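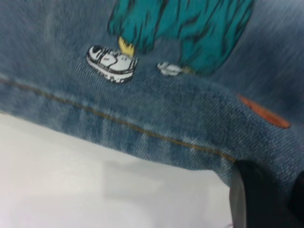
February, evening. Denim sorting resumed after the break. The drawer under the window holds the smaller pairs and has not closed flush for a month, so the objective tonight was to find a folded size that fits the drawer depth and then apply it to everything in the pile. The decorated denim went first. It carries the cartoon figure in the white sneakers, with the shaggy teal hem hanging over them, and my rule for decorated cloth is that no crease line may cross the figure. I set that rule after the Gernville jacket, where a winter under load put a permanent line through the lettering. The rule costs some compactness. A fold that misses the sneakers has to be placed by eye, and then the rest of the garment has to agree with it.

Surface preparation: cleared the table, wiped it, let it stand while I ate. The tablecloth stays off for this work. Cloth on cloth drags, and the lower layer creeps toward whoever is smoothing the upper one.

Sequence as used tonight, so that I do not have to work it out again:

Lay the pants face up, waist to the left. Smooth from the seat toward the cuffs with the flat of the hand. Pull the pocket bags down from outside so that they do not bunch at the hip. Bring one leg over the other, and match the seams before matching the cuffs. Where the two disagree, the seams win. Fold the legs back toward the waist, press the air out, fold again.

The legs are the simple part. Denim of this weight holds a crease with hand pressure alone, and small wrinkles can be pushed out ahead of the palm if they are dealt with before the second layer goes on. Afterward they are locked in, and the only remedy is to open the fold and start over. I opened several. 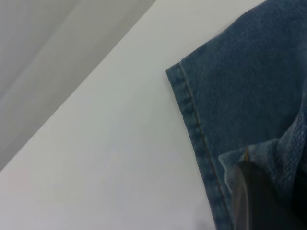
Denim on the white table, hem to the left.

Kerstin Grønli telephoned during the second attempt. She folds all her pants in thirds and stands them on edge, and she maintains that stacking flat is the source of my drawer problem. I think the drawer problem is the drawer. The Eklund chest was made with shallow fronts, and the runners lose more height than they should. Still, I agreed to run both methods and see which one shuts. She also wants the Brarkinach recipe card back. Must look in the blue folder.

Weighed the bag for Joana Vieira while the table was occupied: 946 grams with the cord tied. The previous one came to 846, so the extra 100 is the second sweater. Both are acceptable for the post. She has asked for nothing with buttons, which excludes most of what I had put aside, and the elastic-waist pairs are therefore the main candidates. Sizes still to be confirmed with her. I wrote them on the envelope and then mailed the envelope.

Vol. 2, p. 846
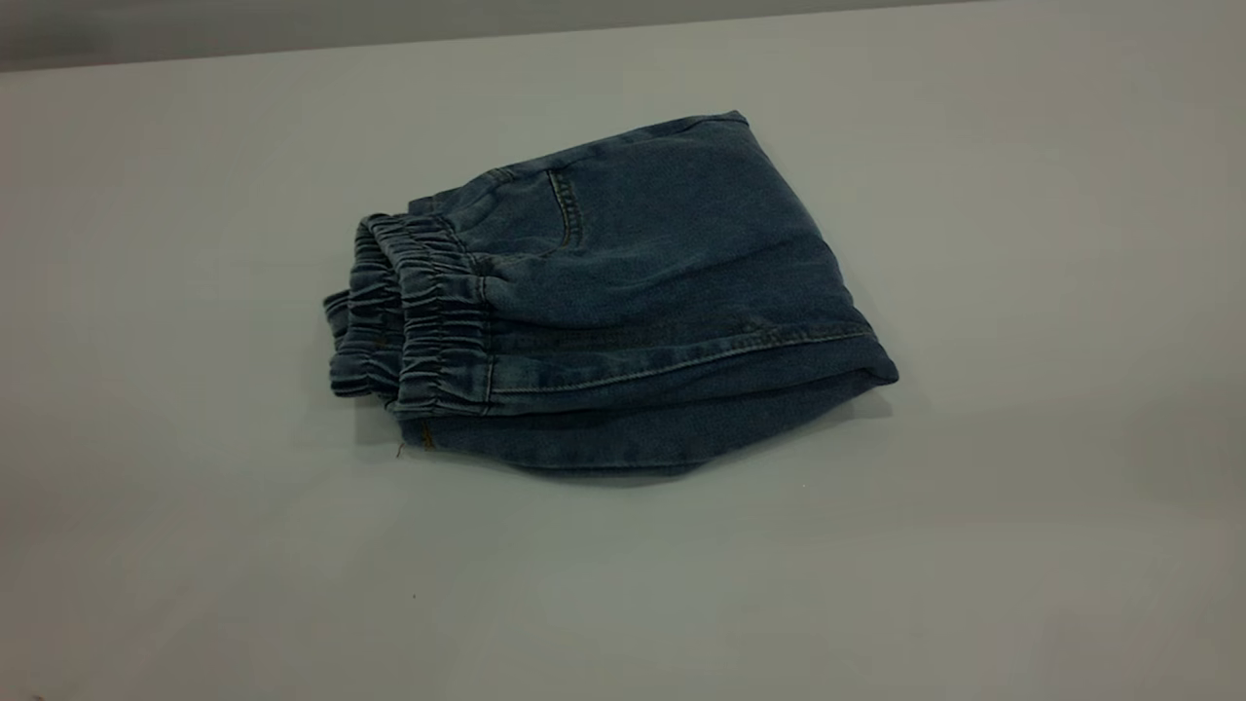
Elastic waists require a separate note. A plain waistband lies flat and gives a straight reference edge. A gathered one does neither. The ruffles stand up, each layer adds its own thickness, and the bundle comes out higher at the waist end than the method allows for. With the band folded over on itself the layers also tend to step, the inner one sitting farther out than the outer. I tried to square them and gained very little. Stretching the elastic flat works for as long as it is held.

The pocket is a better reference than the waist on these. The curved stitching stays put when the band moves, and the long double-stitched seam gives a line to sight along. I now set the fold by the seam and let the gathers finish where they like. The far corner still lifts. A book placed on it for the length of a cup of tea brings it down partly, and the weight of the next pair does the remainder.

Trial result, flat stack: the drawer closed to within a finger of the frame and then stopped. Alternating the waist ends, left and right, was better, and the front went home with a push. Thirds on edge, per Kerstin: closed without a push, but two pairs slumped when I took one out. Recorded as undecided. I will tell her it was close.

Left the decorated denim on top, figure side up, no load on it.

Remaining for tomorrow: the adult pairs, the belt with the Rurken buckle that needs a new hole, and the drawer runners, which want candle wax. Light over the table is poor after four o'clock and the inside seams are hard to see. Start earlier. Kettle descaled. Bed at ten.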